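Laundry task for our robotics club, what grip point would you pick?

Our club is in the Fothergill round this year and our task is laundry. The arm has to grab the green tube and keep hold of it while the clothes stay put. We go in from the side and close on the thick part - so far so good, but I'm not sure it's the best spot!
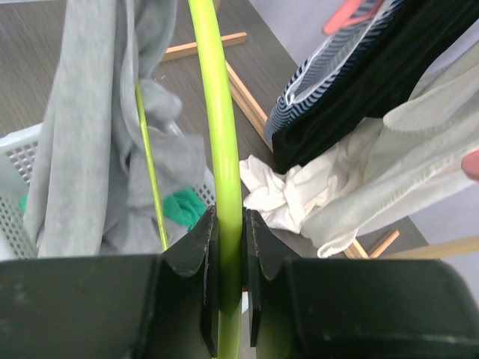 tubesock7
Go slower on the close. Our team at Pralton cut the speed by 2 and quit slipping.

benville_bot_mom
Check your pads! Ours were worn and we blamed the code for 15 days. Also try coming in with the basket on the other side, you get more floor to work with.

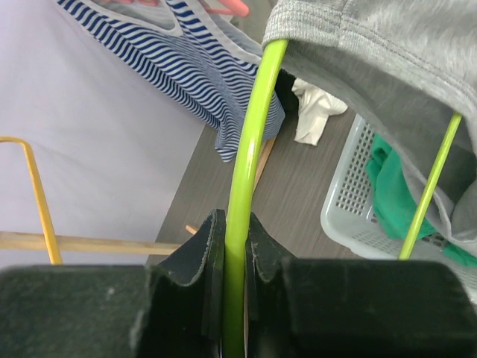 Benville, June
Posting from the practice day, sorry it's short. Pick one grip point and write it down, then run it 7 times before you change anything. We kept moving ours around (me included) and had no idea which change helped. Good luck at Fothergill!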